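Gallery
News
Workshop
Contact

2 min read

Looking after the Altgate cell

We have had the little cell at Plimbridge for a good while now, and people keep asking how it gets set up, so I thought I'd put a page together (with plenty of help from Gifty Ansah, who has far more patience with grippers than I ever will!). November is when we give it a proper going-over, and it's my favorite bit of the year.

Ruan Adams starts with the fingers. He wipes down the faces, checks that both close evenly, and then has the arm hold an ordinary plumbing fitting by its ring nut, upright, with the bowl hanging underneath.

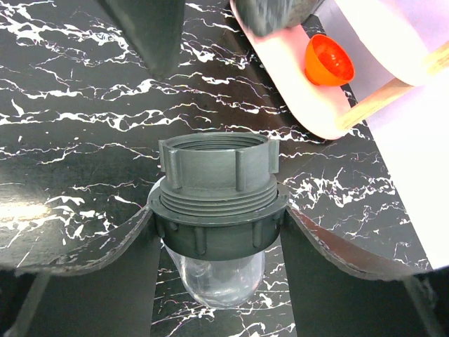
The ribs on a ring nut make it a fussy thing to grip, and Ruan likes fussy. If the two fingertips don't meet it at the same height, the part leans, and back he goes to the mounting screws. We repeat the grip 20 times before anybody touches the program, and Rosario Fiore writes every one of them down in the blue notebook, along with the kettle breaks.

After that it's the wrist camera's turn, a soft cloth and no spray, please. Thank you to Ilídio Cunha for the spare finger pads, which arrived just before lunch.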